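Subject: Re: Can they do the washing-up yet?
From: Deepika Poduval
Date: 22 September 2018

Hubert Górecki wrote:
> My mother-in-law asked me over Sunday lunch when she can have a machine
> that empties the dishwasher, and I had no good answer for her. We have
> been hearing "five years" for as long as I've been on this list. Is
> anybody on here willing to say where things really stand, for the
> kitchen or for the shop floor? Plain words, please, I have to repeat it.

Dear Hubert, dear all,

Please tell your mother-in-law she has my full sympathy, and that I should like one as well. I've been meaning to write something on this since June, when Lena asked me much the same on the train back from Prirnach and I talked at her for the best part of the journey, poor woman.

My short answer is no, not in a kitchen, and only here and there on the shop floor. At Cesavik the packing line has an arm that moves full cartons from one belt to another, and it is very good at it – better than I would be by the end of a shift. But the cartons are always the same and always arrive the same way up. Bring it a carton with a crushed corner and somebody has to walk over.

What your mother-in-law is asking for is a different sort of job altogether. Think of a dishwasher: glasses leaning on each other, a spoon that has slipped underneath, a lid holding a puddle of water that mustn't go down the front of the cupboard. We don't notice how much our fingertips sort out for us while we're busy chatting about something else.

So these days I look at the small dull jobs if I want to know how far along we are, and my favourite is putting tubes in a rack. It sounds like nothing at all. You pick up a capped tube lying on the table, turn it upright, find the hole, feel it go in and let go without knocking its neighbour over. People do it with gloves on and half their mind on lunch. For a machine each of those is its own little headache, and clear plastic is miserable stuff for a camera to judge. Bartosz had a go at it on the bench at Brurnden with a two-fingered gripper and kept a tally, bless him: 323 tries, and 53 that he would have been happy to leave unattended.

Orange rack, blue caps, and the hands still doing it better: 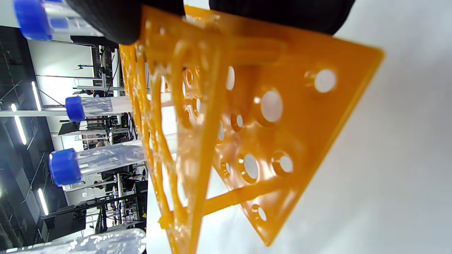
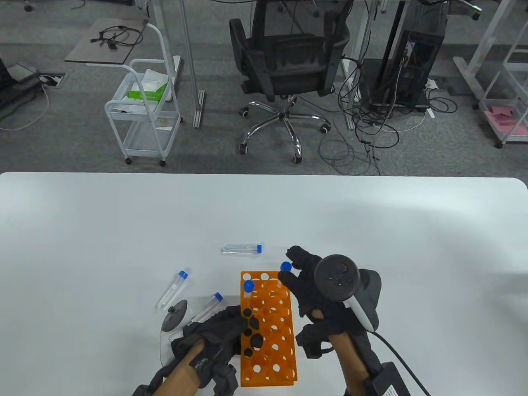
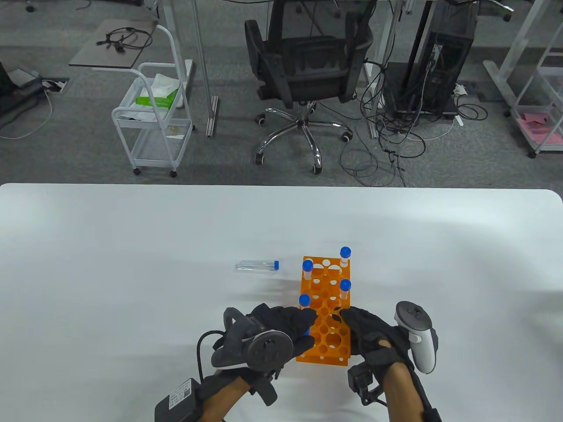

Bronisława Szewczyk thinks I am being too gloomy, and wrote back to me when I sent her a draft of this: "You're judging by the hardest bit, Deepika. Let a person load the rack and let the machine carry it, spin it and bring it back, and you've already saved somebody's afternoon. I'd take half a dishwasher robot if it did the plates and left me the glasses."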